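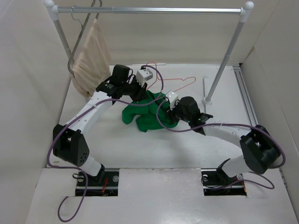
## About Prilance

Prilance writes and maintains working rules for two-arm robot cells that handle fabric. Our offices are in Chisholm. We do not build or sell robots. Customers use our rules to set up cells, train operators and prepare for their own internal audits.

### What we publish

The main document is the Drakon Practice Set, now at issue 6. It covers:

- cable routing and slack at wrist and elbow joints
- shared reach zones where both grippers may touch one item
- placement of racks, hangers and other fixtures
- run logging and fault codes

Each rule carries a number, a test method and a pass limit. Rules without a test method are issued as notes and are not audited.

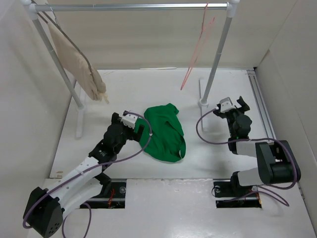
*Two-arm cell with clothes rack and green cloth.*

### How rules are made

A draft rule is tried for at least 100 logged runs before review. Two reviewers sign it, one of whom must not have worked on the draft. The run archive held 3778 entries at the last December count. Withdrawn rules keep their numbers, which are not reused.

Cleltix hosts the archive and has no vote on content.

### Corrections

Send corrections in writing with the rule number and issue. Page last revised 7 Jun 2020.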